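Notebook, knit care and folding, Gatville room
July 24, 2020

Started late. Gladys had the iron and the long table until the shirts were finished, so I worked on the bed in the back room again. It is a better height for my back than the table, and large knits can lie out flat on it without anything hanging over. Left the bedspread on. Tariq wanted a plain sheet put down first, but the raised pattern grips a little and the sleeves stay where they are put.

Carried over from May: write one folding method for heavy and brushed knits that everyone in the workshop follows. At the moment Noemi folds in thirds, Anselmo rolls, and I do whatever the shelf allows. Customers who send in more than one sweater get them back in different shapes. Hernán had a complaint on this from the Clirkus order and passed it to me.

Weights first. The grey-beige one came in at 507 g on the kitchen scale, dry, before any brushing. The navy cardigan from the same bag is over 600, but it has buttons and a lined placket, so no use comparing them. Wrote both on the tags.

Care before folding. Went over the body with the soft brush, in one direction, collar to hem, very light. Do not go back and forth. Gladys did that on the Ackroyd scarf and raised the nap in a stripe that we never got down again. Left the ribbing alone. Ribs do not need it and the bristles catch in them. Two pulled threads on the inside, both worked back through with the blunt needle. No moth damage found. Checked the underarms and under the collar by the window, where they usually start.

Tried three ways of folding.

Thirds with both sleeves straight down the back. Neat from the front, but there is a ridge down each side where the sleeve lies double, and after an hour under the board the ridge had printed through to the chest. Fine for thin merino. Not for this weight.

Rolled from the hem. Quick, takes little room in the bag, and the neckline ends up on the outside where it gets rubbed. Anselmo says he has never had one come back for it. I still don't like it for anything brushed.

Sleeves across the front, on the diagonal, then hem up to the collar in halves. This is the one I want to keep. Lay the sweater face up, shoulders level, and smooth the middle with the flat of the hand. Take one sleeve at the cuff and bring it over the chest until the cuff is close to the neckline. Do not pull it tight at the shoulder seam. The crease should be soft enough to push out with a finger.

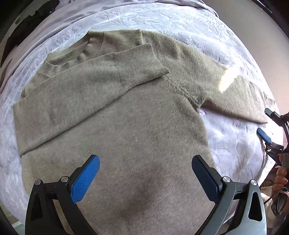 The second sleeve goes over the first at the same slant, with the cuff set a little lower so the two ribs do not stack. If they stack there is a lump exactly where the collar has to lie. Then the sides in by a hand's width, then the hem up. Turn it over at the end so the collar faces out.

Smoothing the middle leaves darker patches where the fibers lie down. These are not stains. Noemi asked, and Tariq asked the same thing about a different sweater, so it should go on the card. A light shake lifts them.

Left the folded piece under the thin board for an hour with no extra weight. No line on the front. Slight line on the back at the side fold, gone after hanging over the chair.

To do:
Write the card for the Wimano shelf, short, with a drawing. Gladys draws better than I do.
Repeat on the cardigan and see whether the buttons mark the sleeves. Tissue between if they do.
Order 5 more of the wide tags.
Ask Hernán if Clirkus wants tissue in every bag or only with the pale colors.
New head for the soft brush, the old one is shedding.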